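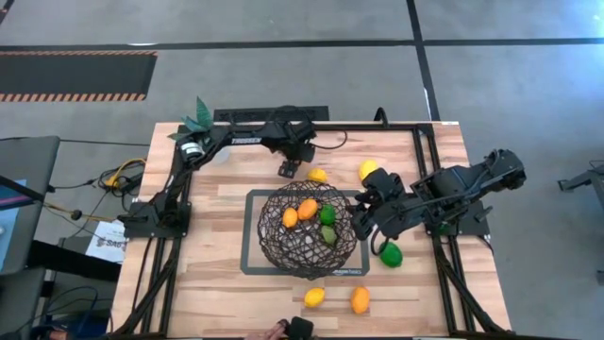 Put the Buttons Back

I have spent most of February in a Vistus estate on loan from the importer, and I covered nearly 1,000 miles in it. The engine is good. The ride on 18-inch wheels is better than the price suggests. My complaint is with the heater, or more exactly with the route to it.

To change the cabin temperature you press the lower left corner of the screen, wait for the climate page, then drag a slider. To send air to the windscreen you open a second page. Neither control can be found by touch, so each one takes your eyes off the road. At motorway speed a car covers over 30 metres every second, and the slider needs a good two seconds.

Makers defend this on grounds of cost. A screen is already fitted for the reversing camera, and every switch removed saves a moulding, a connector and a length of wire. Josué Bastos, who designed switchgear for 4 model cycles at Harawira, puts the saving for a full climate panel at well under the price of the alloy wheels most buyers add without thinking. I see no reason to doubt him.

The other defence is that software can be updated. It can, and the Vistus was updated while I had it. The heated seat control moved from the first page to the second. A driver who had learned its position had to learn another.

Voice control does not settle the matter. It worked for me with the windows shut and the radio down — less often with passengers talking.

I would accept a screen for maps, music and settings changed while parked. Temperature, fan, demister, wipers and lights should each have a fixed control with a distinct shape. The old Jirnar hatchback had all five, and I could work every one of them in gloves.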